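Wurnell Tabletop Arm - Club Kit

For after-school clubs, classes and anyone entering the Sanine Block Challenge. One arm, two-finger gripper, clamp, cables, marker stickers, cubes. Sits on a normal table. Build time is one long Thursday meeting if the kids split up the brackets. 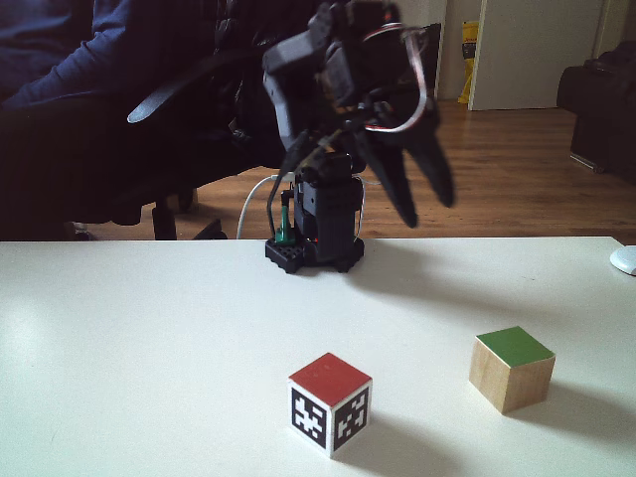
Do we need our own laptop?
Any school laptop with a free USB port will do. Software is a free download, link comes in the order email.

What's in the box
Arm parts, servos, base plate
Power supply and USB cable
2 practice cubes, red top and green top
Sheet of 14 spare markers - stick them on flat, no bubbles
Printed build guide (page order got mixed up in the January batch, ask us for a new one)

First tasks
Start with the stack. Green on red, bare cube on top of the marker cube. Turn the bottom one a bit and try again. Students log each run, 200 runs is the club badge. 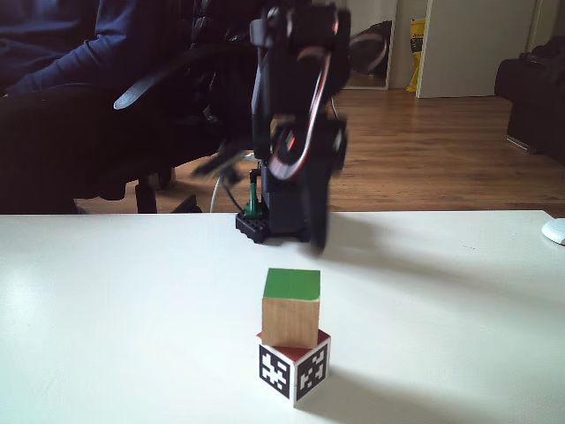

Setup notes
Clamp the base before power on. Keep wires clear of the elbow, leave slack for the full reach. Home the arm, then open the gripper. White or pale table works best for the markers. Keep spare cubes off to the side untill the first pick is solid.

Picking from the side of the table takes more practice than the middle. Go slow on the way down, fingers either side of the cube - if one comes down on top, back up and shift over.
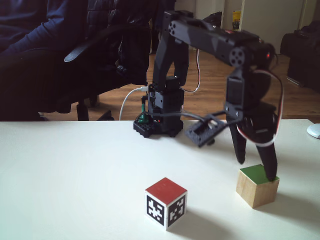 Wurnell arm over the green-top cube, marker cube nearer the front.

Competition use
Legal for Sanine junior and open class. Max reach setting 210 mm in the config file, dont go over or you'll fail inspection. Fahy grippers fit the same wrist plate, sold seperately. Teams can swap fingers between rounds but not during.

Practise the approach with the gripper wide open first. Close later in the code than you think.

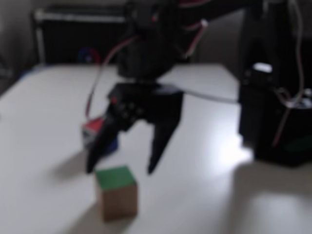 Serkisside Robotics Club wrote in that their newer students got on better once they stopped changing the speed and the height in the same run, and asked if we could sell the marker sheets on their own. We can now, pick "markers only" at checkout.

Shipping
Kits go out Thursday. School purchase orders ok, put the club name on the form.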